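Lindby Repair Evenings: where we've got to by the end of March

Hello Oľga,

You asked for something short and readable this time, so I've left the spreadsheet as a separate attachment and I'll just tell you how it's going. Mostly well! A couple of things have gone sideways and I'll get to those.

The evenings themselves first. We've now run 12 of them at Lindby, every Thursday from half past six, and people have brought in nearly 140 things to be mended. Lamps and toasters are still the bulk of it, with a steady trickle of clothes and a sudden rush of wobbly chairs after Emília put a notice up in the bakery. She does the front desk and the booking sheet, and I can't tell you how much calmer it's been now that people get a slot and don't all turn up at once with a hoover under each arm.

Satish has taken over the electrical side completely. He tests everything before it goes back out of the door, and he's been teaching two of the younger helpers to do the same (they're keen, sometimes a bit too keen with the screwdrivers). The portable tester we bought from Gonel out of your first payment has been used at every session. It did need a new lead in February, which I've put under small repairs in the accounts.

Woodwork is the part that's grown most. We'd planned for one table and ended up asking for a second, and Norbert has been showing people how to take a loose joint apart, clean off the old glue and put it back square. It's slow work and you can't really rush it, so we've started booking chairs across two weeks: apart one week, glued the next. People don't seem to mind. I think they quite like having a reason to come back, and the tea helps.
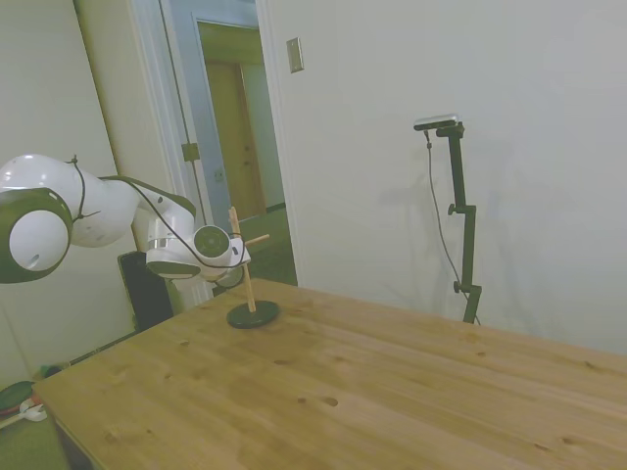

Glue has cost more than I budgeted, I'm afraid. I'd put down enough for the occasional picture frame and then the chairs arrived. Pešek have agreed to let us buy at the trade price from April, so that line should settle down, and I've moved a bit across from publicity to cover the gap. We've hardly spent anything on posters anyway. If you'd like that move approved in writing, let me know and I'll send the form over.

Now the sideways things. The sewing group hasn't really got going. We had 10 names down at the start and it's usually three or four on the night, and I think the trouble is the time, as half past six is right in the middle of tea and bedtime for anyone with little ones. Tudor has offered to try a Saturday morning once a month and see who comes. It wouldn't cost extra for the room. I'd like to give it until the summer before we decide whether to carry on with it.

The other one is storage. We were promised the cupboard under the stairs and we've got half of it, the other half being full of the choir's folding stands. I've asked twice. In the meantime Norbert is taking the clamps home in his car every week, and that can't go on for ever (he has been very good about it!). A lockable cabinet from Clekodura would do the job and I've put the quote in with this report. I'd rather not spend on it if the cupboard comes through, so treat it as a maybe.

Still to come before the next payment: a bicycle evening, which we've had 7 people ask for already, and a visit to the upper school to talk about mending phones. Satish is leading on that and wants to know whether the grant can cover spare screens for practice. I said I'd ask you, so I'm asking.

You'd be very welcome to come along one evening, by the way. Bring a lamp.

All the best,
Emília's other half at the front desk, and your usual contact for the project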